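Chapter 4
Parish Life and Who Decides 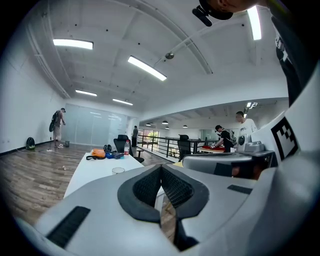

Figure 4.1 A hand-held gripper with padded insert and square black-and-white marker.

Most people who belong to a church meet it first in their own parish. They know the priest or minister, the building and the people who sit near them on a Sunday. They may know very little about how the parish is run, who pays for the roof, or who chose the person standing at the front. This chapter looks at those questions. It deals mainly with churches that have bishops, and then compares them with churches that do not.

The word "parish" has two meanings. It can mean an area of land with a boundary, so that everyone living inside it is in the parish whether they attend or not. It can also mean the people who gather in one place to worship. The two often overlap but do not always match. In towns, many people travel past one church to reach another, and their names may appear on the roll of a parish they do not live in.

We will use the parish of Ullham as a case study. It has 2,641 residents and 18 members on its parish council. The council meets every second month and looks after money, buildings and the hall. It does not decide what is taught or how the sacraments are celebrated. Those matters belong to the bishop and, on a day-to-day basis, to the parish priest.

In practice the line is less clear. When the council at Ullham wanted to move the font nearer the door, some members saw it as a building matter. Others, led by Menaka Ekanayake, argued that the place of the font says something about baptism and that the council had no power to move it without asking the diocese. The request went to the diocese in November and was returned with two questions and a form. We come back to this case in section 4.3.

Churches without bishops handle such things differently. In a congregational church the members' meeting has the final say, and a proposal like the one at Ullham would be put to a vote. Presbyterian churches stand between the two – elders govern locally, but a regional body can hear an appeal.

By the end of the chapter you should be able to explain both meanings of "parish", describe what a parish council may and may not decide, and compare three forms of church government.

Key terms: parish, diocese, roll, elder, members' meeting, appeal.

4.1 How parishes began

The earliest Christian communities were mostly in towns, and each was led by its own bishop. As the faith spread into the countryside, one man could no longer be present everywhere, and priests were sent to serve the outlying groups on his behalf.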